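Supper club news: the June menu is back by popular demand 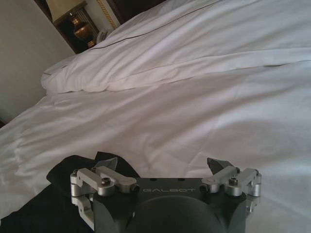 GALBOT lettering above a white sheet.

We are so pleased with how the last Haslam supper went that we're doing it all over again, with a few new plates thrown in! Jinfeng Liao has been in the kitchen at Dirnside testing small bites, and if you came along in June you'll remember her smoked trout on rye with pickled cucumber. It stays on the menu. So does the beetroot tartlet, now with a softer goat's curd and a bit of orange zest that lifts the whole thing.

New this time is a run of 5 savoury bites served before everyone sits down. My favourite is a little potato cake topped with crème fraîche and fried capers (I ate far too many at the tasting, and Yufang Ren had to move the tray). There's also a chilled pea soup in a tiny cup, a prawn dumpling with ginger and black vinegar, a mushroom croquette and a slice of roast eggplant rolled around walnut paste. The colours look terrific together on a platter.

For mains you can choose between slow-cooked lamb shoulder with barley and a baked pumpkin dish with sage and lentils. Both come with Jianguo Han's flatbread, which he brushes with garlic butter as it leaves the oven – do save some for the sauce. Dessert is a rhubarb and custard slice, and Yuzhen Gu is making her sesame brittle to go with coffee.

We have room for 80 guests and 73 places were spoken for when this newsletter was put together on 18 August 2021, so please get in touch soon if you'd like one of the last few. Tell us about allergies when you book. The croquettes and the lamb can both be made without gluten, and the pumpkin main is fine for vegans if we leave off the yoghurt.

Parking is behind the hall, with the entrance off Stellport Road. Doors open at half past six and the first trays come out shortly afterwards.

Yichen Qin is looking after bookings again and would love to hear your flavour ideas for the next menu. She already has her eye on a quince tart!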